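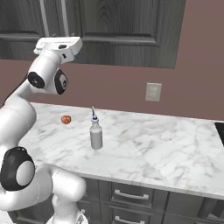 Can we compare two gripper models in simulation before we mount either one on the real arm? For reach and clearance we can, and we did it in October; for grip force we should wait for the bench.

Notebook, October, started 9:40

Purpose of today: compare the Vastent parallel gripper and the Pratolness narrow gripper on the same arm model, in the kitchen world. Ffion Mostyn prepared the world and gave me the start pose, with the gripper lifted high and pointing to the wall. I kept this pose for both, so that the approach path is the same length.

Objects: the red fruit and the white bottle with the blue cap. I did not move them between the runs. The marble has its default friction and I did not touch this value either.

Settings. Controller is the joint impedance one from the Villa branch, with the low stiffness set. Closing speed is the same for both grippers. 35 attempts for each gripper and each object, with small random offset in the position of the target. The random seed is written in the config file, so Ffion can repeat everything.

Results, Vastent:
Fruit – 4 failures. In all of them one finger touched the top of the fruit before the other one came down, and the fruit rolled away toward the wall.
Bottle – 2 failures. Both times the finger pad hit the shoulder of the bottle, where it becomes narrow, and the bottle tilted. I think the approach height was too high by a small amount.

Results, Pratolness:
Fruit – 5 failures. The fingers are thin and the fruit turns between them when the arm lifts. It looks like a contact model problem to me, but I can not prove it today.
Bottle – 2 failures, same reason as with Vastent. So this is my grasp height and I should correct it in the planner.

The difference on the fruit is one attempt. I do not want to say from this that one gripper is better. Please do not copy these numbers to the slides before we have the bench results.

Clearance. This is more useful. The housing of the Vastent is wider, and when the wrist turns under the upper cabinets the planner makes a long detour to stay away from the doors. With the Pratolness it goes almost straight. The full motion to the bottle was shorter by 2 seconds. For the real kitchen at Reltstead, where the cabinets hang lower than in our world, I expect the difference will grow.

11:15. Changed the collision margin on the cabinets to see if the detour disappears. It becomes smaller, but then the elbow comes very near to the counter edge on the way back. Returned to the old margin.

Wrist camera. I tried the camera mount on the left side and on the top of the gripper. From the top, the fingers cover the lower part of the bottle during the last part of the approach. From the left side I can see both contact points until the end. The disadvantage is that the cable model touches the forearm when joint six turns far. I limited the joint and lost a few grasp poses, none of them important for these objects.

Problem to remember: after the gripper is swapped in the model file, the tool mass is not updated automatically. My first Pratolness runs used the Vastent mass and the arm was floating upward slowly at the start pose. I deleted those runs and repeated them, and only the repeated ones are in the results.

To do:
Lower the grasp height for the bottle and run again with both grippers.
Ask Ffion which contact settings she used for the soft pads. I found two versions in the repository and they do not agree.
Put the real cabinet height from Reltstead in the world.
Write the tool mass check in the start script, so it stops with an error.

Stopped 16:20. Logs are in the shared folder, under kitchen, grippers.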